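Games > Guides > Survival > Erkness
News Reviews Guides Forum Search

How to get through your first winter in Erkness

I've started Erkness over more times than I'd like to admit, and nearly every one of those runs ended in the same place: a dark hut, no firewood, and my poor settler chewing on his last strip of dried fish. So this guide is for anyone stuck where I was. It covers the first autumn and the first winter on normal difficulty, and it assumes you've done the tutorial island and landed at Drivham with the starter pack.

Picking a spot

Don't build on the beach! I know it's tempting (you wake up there, the driftwood's right there, the music is lovely) but the wind chill along the shore is brutal once the first frost comes in. Walk inland along the stream until you reach the broken mill. There's a flat patch just past it with trees on the north side and it's a brilliant place for a starter hut. You get fresh water, clay in the bank and rabbits more or less on the doorstep.

If you've already built on the beach, you can take the walls apart with the mallet and get most of the timber back. The roof thatch is gone for good, sorry.

Firewood first, food second

Your hut burns wood all night from the first frost until the thaw, and it burns faster if the door's been left open. I aim for 1,000 logs stacked before the first snow. My friend Anqi Jiang reckons that's far too cautious and got through on 857, but she also spent the last few nights sleeping in the goat shed for warmth, so make of that what you will.

The quick way to build up a pile is to fell birch in the mornings and leave the splitting until after dark, when you can't do much outside anyway. Split logs stack in the lean-to, and the lean-to keeps them dry. Logs left on the ground go damp after rain and a damp log only gives you half the heat.

Stocking the larder

Food is a bit more forgiving. Fish are easy to catch until the stream freezes, and smoked fish keeps all winter. Put up two smoking racks if you can manage it, and load them before you go to bed so they're done by morning.

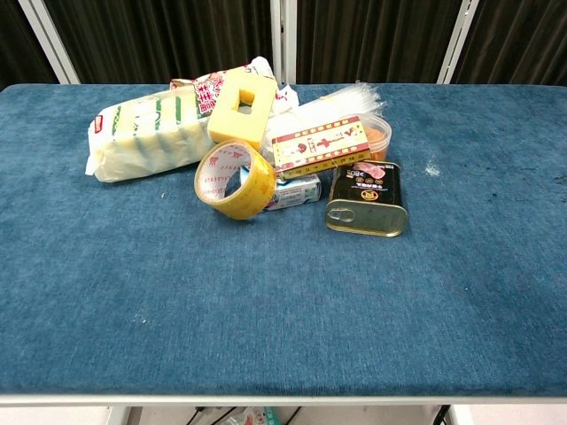

Turnips are the other thing you want, and you'll need to get them in the ground early. Plant them on your very first day if you've got the seeds. They take 21 days to grow and a hard frost kills anything still in the soil, so a late patch is just wasted effort. Store them in the cellar in crates, never in sacks, or the mice will have the lot.

Don't forget berries either! A bit of variety stops the low mood penalty from creeping in, and a handful every few days is plenty.

Trading with Gavik

Gavik is the pedlar who turns up at the mill bridge with his cart. He comes at dawn and he's gone by noon, so set off before it gets light if you want the good stuff. Sell him rabbit pelts and spare clay pots. Buy lamp oil, needles and the wool blanket, in that order. The blanket looks expensive but it cuts your night-time wood use by loads, and I've never regretted getting it.

I'd leave the iron axe alone for now. It's nice, but you'll find one in the chest up at the Trajkovski farm if you're willing to make the climb. Go before the pass closes, take two torches and ignore the dogs (they bark a lot but they won't come past the fence).

When the blizzard hits

At some point in the deep winter you'll get the big one. The sky goes a sort of yellowy grey and the birds stop. Drop whatever you're doing and head home. Once you're in, shut the door, light the stove, and mend clothes or carve until it blows over. If you get caught out, dig into a drift using the shovel and wait there with a torch lit. You'll lose some health, but walking blind is much worse.

Carleen Pryor left a comment on my old version of this guide asking whether you can sleep through the whole thing. You can, but the stove goes out after a few hours and you'll wake up freezing, so set the alarm candle and feed it as you go.

My best run so far finished the winter on 2,213 points, with three turnips and a very cross goat. I'm working on the spring guide now, and it'll start with mending the mill wheel.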